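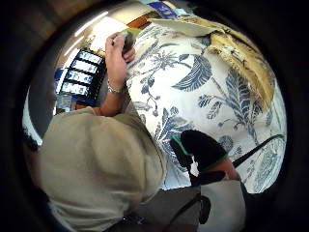 Clirnora has put its hand-motion recording kit on general sale, the company said in a notice dated January 6, 2019. The kit, called Clelico, is meant for teams that want to teach robot arms from human examples and don't have a lab to do it in. It had been offered only to a short list of university groups since last March.

The full set costs $700. That covers one hand rig, a gripper tool with its own wide-angle camera, a powered USB hub, cables and a license for the recording software. A tripod and the fixed camera for the overhead or side view have to be bought separately. Buyers who already own a suitable webcam can use that, and Clirnora lists the models it has tested on its support page.

The rig straps over the fingers and the back of the hand. A printed cube sits on top, and the software reads the square markers on its faces to work out where the hand is and which way it is turned. Finger position comes through the cable.
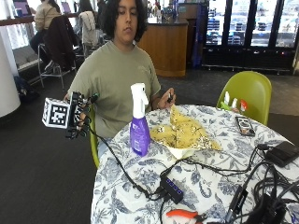 PRODUCTS

Clirnora is pitching the kit at people who work on ordinary tables in ordinary rooms. The hand rig needs no special flooring or wall markers, and the company says setup takes around 13 minutes once the software is installed. The first calibration asks the wearer to hold the hand out with the cube facing the fixed camera, then turn it slowly until each face has been read. After that the rig can be taken off and put back on by the same person without starting over.

The main limit is the cable. The rig is wired to the hub, and the hub is wired to the computer, so the wearer has to stay within reach of the table. A wireless version is planned, but Clirnora gave no date and said it would not ship this winter. The other limit is light. Strong sun from one side can wash out the marker faces, and the manual suggests moving the fixed camera so the windows are not behind the cube.

The gripper tool works on its own. It is held in the hand, and its camera records a round, very wide view of whatever the tool is near. Clirnora expects most customers to start with it, as it needs no calibration and can be carried from one room to the next.
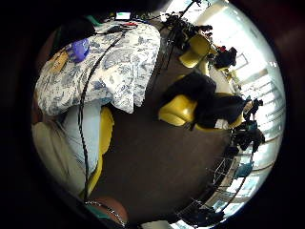

What buyers get, and when

Orders placed now ship in two weeks. The hand rig comes in two sizes, both for either hand, and the finger attachments can be swapped. Replacement cubes are sold in pairs. The warranty runs for a year and covers the electronics but not the straps, the cubes or the cable ends.

Recordings are saved to the buyer's own drive in an open format. There is no monthly fee for the software, though a paid support plan is available. Clirnora said it does not receive copies of recordings unless a customer sends one in with a support request.

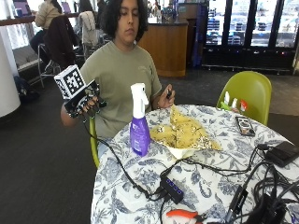

The nearest rival at this price is the Kovach glove, which puts its sensors inside the fabric and uses no markers at all. It is tidier to wear and works with the hand out of the camera's sight. The trade-off is drift – the glove has to be reset during long sessions, and a marker rig gets a fresh fix every time the camera sees the cube. Clelico also leaves the wearer's other hand free of hardware, so it can hold a small part while the rigged one does something else. Simiyu sells a larger system that tracks both hands, but it is leased by the year and is aimed at factories.

Clirnora is taking orders through its own site. A second hand rig can be added to an existing kit, and the software will record from both at once after the next update.

Related items

Simiyu adds shorter lease for two-hand tracking system
Kovach glove gets new firmware and a longer cable
Marker cubes or sensor gloves: what small teams are buying
Clirnora opens support forum for Clelico users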